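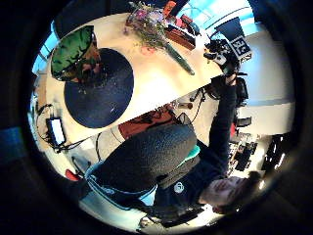

Skammont Opens Its Winter Season With More Snow Trails, a Warmer Pool and the Same Old Hill

SKAMMONT, December -- The mountain village of Skammont opens its winter season this month with 31 marked snowshoe and walking trails, a rebuilt thermal bathhouse and a sledding hill that has been left exactly as it was, after visitors were asked whether it should be improved and said no in some very firm handwriting.

The season runs through the end of March. Lifts start at 8:30 a.m., the bathhouse opens at noon, and the bakery opens when the bread is done.

Skammont has never been the biggest resort on its side of the range. It has one main street, a church with a clock that runs slightly ahead, and a parking lot that the village would like described as ample. For years the brochures called it "undiscovered," a word the tourist office retired last winter when it noticed that a place can only stay undiscovered for so long before people start to suspect a reason.

This year there is some news to go with the scenery.

The Jundow Loop

The main addition is the Jundow Loop, a two-day trek on snowshoes that leaves from the top of the village, climbs through larch woods to the Jundow hut and comes back by way of the frozen lake. The hut sleeps 31, in bunks built for people of moderate height. Dinner is soup, then something with cheese, then cheese. Walkers who would like a third choice are welcome to carry it up themselves.

No mountaineering experience is needed for the loop, though a passing acquaintance with walking uphill will help. Guides go out with each group, and the hut rents sleeping bag liners. Boots should be broken in before arrival. The village pharmacy sells a great many blister bandages every winter and has no complaints, but the guides do.

Shorter outings start from the same trailhead. The gentlest follows the river to the old sawmill and back and takes an hour, or two with children, or most of an afternoon with children who have found a stick.

Warm Water at Timska

The Timska bathhouse reopens after 345 days of work, which is 221 more than planned. The builders found a second spring under the changing rooms, and the water took some persuading to go where the drawings said it should. It now feeds a new outdoor pool with a view of the ridge, along with two smaller indoor pools and a steam room.

The old indoor pool has kept its green tiles and its echo. The massage jets have been replaced. Regular guests may remember that the previous set had two strengths, off and alarming; the new ones can be adjusted.

Evening bathing runs until 10 p.m. Robes are included in the ticket, slippers are not, and the walk from the door to the outdoor pool is short but memorable in January. Quiet hours start at 8 p.m. -- the bathhouse defines quiet as the absence of cannonballs.

A Place to Sleep

The Hotel Valdebenito, across from the church, has finished repainting its rooms and has put a bench by the front door for taking off boots. It offers a four-night winter package with breakfast, two bathhouse tickets per guest and a day's snowshoe rental. The hotel has also added a drying room, which smells like every drying room in the Alps and works very well.

Guests on the package can join the loop at a reduced price, and the hotel will hold luggage for the night they spend at the hut. Dogs are welcome on the ground floor and on most trails. They are not welcome in the thermal pools, a rule that dates from a particular dog.

Getting There

The nearest train station is in the valley, and a shuttle bus meets the morning and late afternoon trains. Drivers should carry chains from November on. The last stretch of road has a number of bends, and passengers who don't care for bends should sit in front and look at the horizon, when there is one.

Cell service is good on the main street, fair at the bathhouse and missing for most of the loop. The tourist office used to apologize for this. It now lists it under "wellness."

Opening Offer

The first 100 bookings for the Jundow Loop include a free evening at Timska on the day of return, when walkers are likely to want it most. Bookings are taken at the Skammont tourist office, by phone or at the counter, from 9 a.m. to 5 p.m. with a long lunch.

About Skammont

Skammont is a mountain village with hiking and snowshoe trails, modest skiing, thermal baths and one sledding hill. It is open all year except for two weeks in November, when everyone goes to the beach.

Press contact: Skammont Tourist Office, Main Street, next to the bakery. Trail maps and press visits to the hut and bathhouse are available on request.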